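Thursday, after second break

Spent the morning on the Clatalum sort cell again, mostly in the simulator, and the afternoon talking to the returns crew on the Griser line about what happens to their jobs once the arm takes over the first sort. Writing both up together while they're still fresh, because they keep running into each other.

First, the sim. The mixed-goods layout is the one I care about, as it's closest to what comes out of a Skiscombe bin – kitchen stuff next to camera gear next to paper goods, no order to any of it. I queued up 400 random starts over lunch. The bottle with the pump top is still my favourite test piece (tall, pale, awkward spout) and the spatulas are still the ones I grumble about. A flat blade lying on a flat bench is a rotten thing to pick up with two small fingers, and one of them lying across the map is worse again!

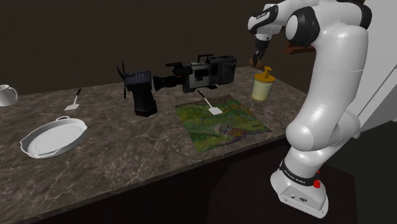

What the crew told me

They aren't fussed about losing the lifting. The heavy gear is what wrecks people's wrists, and everyone I spoke to would hand that over tomorrow. What they don't want is to become the ones who stand at the end and fix whatever the arm gave up on. One of them put it well: at the moment an odd item is a nice break in a dull hour, but if odd items are all you get, it's a long shift.

Fair enough, and I hadn't thought about it that way. The Cárdenas site apparently went from 5 people on first sort to 2, with the other three moved over to grading and repair. The grading people are happy. The 2 left on exceptions swap out every hour now, after a rough first month.

So, things to sort out before June:

Rotate the exceptions bench from day one, and get it on the roster properly so it doesn't depend on who's supervising.

Let the crew set the reject rules with us. They know which dishes chip and which don't, and I'm guessing at it from a mesh.

Pay grade for grading work – not my call, but I said I'd raise it and I will.

Stop button training for the whole shift, including the casuals.

Back in the sim tomorrow. Going to try a sideways approach on the flat items and leave everything else alone. Crew want to see it running, so I've booked the big screen for 11.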